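Maintenance Notes on the Hand-Held Gripper: Finger Pads, Linkages and the Utensil Task

The hand-held gripper used in the Staltwood work entered its second service interval in December. This post records the procedure followed, the parts replaced and the settings in use at the time of writing. It supersedes the earlier entry on the same tool, which was written before the change of finger pads and should no longer be consulted for torque or alignment.

The tool is a two-finger gripper on a hand grip, with a camera fixed above the fingers. It is operated by a person and carries no motor. The fingers are closed by a trigger through a pair of mirrored linkages, and the geometry matches that of the motorized gripper on the Nito bench arm, so that movements made by hand can later be repeated by the arm. Any play in the linkages of the hand tool is therefore carried into the recordings, and the service schedule is stricter than the simplicity of the mechanism would suggest.

The interval is set at 4,000 trigger closures. The counter on the grip was read at the end of each session and entered in the log. Sessions were held in ordinary kitchens and dining areas, and the log shows that household work is harder on the pads than bench work. Flour, cooking oil and fabric lint all collect on the pad surface and reduce its hold on narrow handles.

The service begins with the pads. Each is removed by withdrawing its two retaining screws from the back of the finger. The pad is washed in warm water with a small amount of dish soap, rinsed, and left to dry on a lint-free cloth. Solvents are not used. A pad is discarded if its surface has become glossy, if an edge has lifted, or if it no longer returns to shape within a few seconds of being pressed with a thumb. At this service both pads were discarded and a matched pair from Rinness was fitted. Pads are always replaced in pairs.

The linkages are examined next. With the trigger released, each finger is moved gently from side to side by hand. Movement at the tip should be barely perceptible. On this occasion the left finger showed clear play, which was traced to the second pivot from the grip. The bolt had backed out by part of a turn. It was removed, cleaned of old thread-locking compound, treated again and tightened until the link moved freely without rattling. The remaining bolts were checked in the same manner and found sound. A paint mark was added across each bolt head on the inner face, where it does not appear in the camera view.

After reassembly the fingers are closed on a strip of paper. The paper should be held evenly along the full height of the pads, and should tear before it slips when pulled. If it pivots, one finger is leading the other and the trigger rod must be adjusted at its lower end. A half turn of the adjuster is normally sufficient.

The final check is made with the utensil task. Chopsticks are the most demanding item in the set, as two thin rods lying side by side will roll apart if the pads do not meet squarely. Spoons are included for the opposite reason: the handle is easily gripped, but the weight of the bowl will turn it between worn pads.

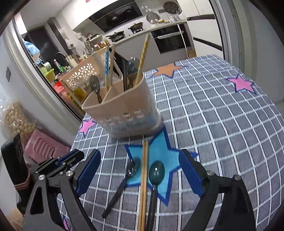

Filed under: Gripper Maintenance / Checks in Use

The star-shaped mat serves as the starting position, with the chopsticks and the two spoons laid on it within reach of the open fingers. The divided holder behind is the destination. It is left partly filled, so that the operator must find space among the utensils already standing in it.

The acceptance run consists of 300 placements. An item counts as placed only if it is lifted on the first closure, does not turn in the pads, and comes to rest upright in the holder. The run made before the service gave 292 placements, with most of the failures occurring on chopsticks. The run made after it is still being reviewed, and the result will be added to the log when the recordings have been examined.

Two matters remain open. The Balaskas trigger spring has been in place since the tool was assembled and has begun to feel uneven near the end of its travel. A replacement is on order under part number 364. The lens cover should also be wiped before every session, a step that was omitted from the printed checklist and has now been written in by hand above the first line.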